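How to Condition a Leather Bag Without Ruining It

Most leather care advice is written by people selling leather care. Keep that in mind when a label tells you to treat your bag every month. A vegetable-tanned bag in normal use wants conditioner twice a year. More than that and the leather goes limp and starts collecting dirt.

What you need: two cotton rags, a soft brush, and a plain conditioner. I have used Bredier balm and the cheaper Flison cream on the same Miettinen shoulder bag, one on each side, and after a winter I could not tell which was which.

1. Empty the bag and brush out the seams.
2. Wipe it down with a barely damp rag. Skip the "deep cleansing" soaps.
3. Let it dry for 12 hours, away from the radiator.

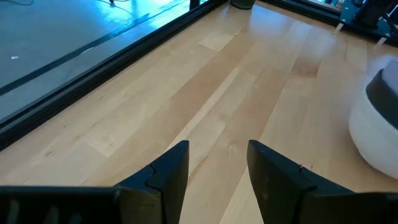
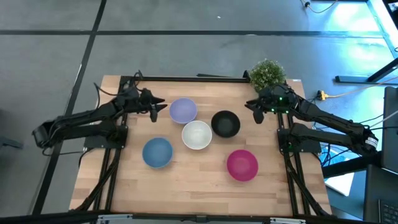 Wood floor in the first photo, bowls on a wooden tabletop in the second.

4. Test the conditioner under the flap. It will darken the leather, whatever the tin says about "color safe."
5. Put a pea-sized dab on the rag and rub in small circles. Add more only where the leather still looks dull.
6. Wait 19 minutes, then buff. The Illano instructions say to leave it overnight, and all I got from that was a sticky strap.

About waterproofing sprays: I doubt most of them. Mine beaded nicely for a week and then quit. If you carry a laptop in the rain, buy a cover.

Scratches that go through the surface will not buff out with any of this. Shallow ones usually fade after step 5.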